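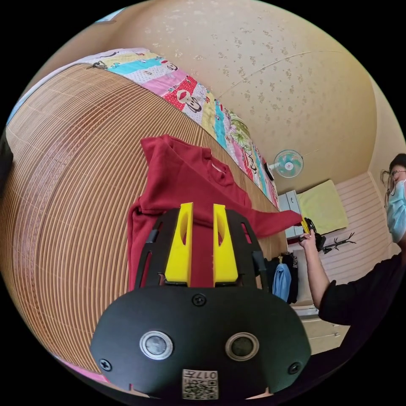 Red shirt, gripper 017, one sleeve pinched at the cuff.

July, nearly 11 at night and I still have shirts on the brain. We're up to 170 good folding runs for Vilico, and I did three hours of it today before my wrists gave up. I keep telling people I fold laundry for a living and they laugh, and then I tell them the folding gets fed to a learning model and they ask if I can do theirs!

The dark red one is my least favorite of the whole pile. Long sleeves are so much fussier than tees. You press the yellow fingers down into the cloth, squeeze, and if you've grabbed two layers when you wanted one, the whole thing bunches up and you start over. Gisela Saavedra (she checks everything we send in) wrote back on the last batch that 18 of the runs were too fast. Too fast! I was so proud of my speed. She wants a little pause after each grab, so the start of the pull is easy to find later, and she wants more variety in where the sleeves lie when we begin. So now I toss the shirt down, spread it out any old way, and try not to tidy it first. That's harder than it sounds if you were raised by my mother.

I do like working on the bamboo mat. The cloth slides on it nicely, and Gisela says the slats are good for the set anyway, all those thin lines under the fabric. The patchwork quilt with the monkey faces stays folded up along the bed. I've grown fond of those monkeys.

Had a long talk over noodles about whether to keep the fumbles. I say yes, at least some of them. If the model only ever sees perfect grabs, how is it going to know what to do with a slipped cuff? The Godoy people want them tossed, the Vilico people want them kept in a separate folder, and I just want somebody to pick one so I can stop renaming files at bedtime.

Tomorrow it's pants, then towels if there's time (please let there be time, towels are a breeze). Need to charge the grippers tonight and find three more shirts with collars. Also eat something that isn't noodles.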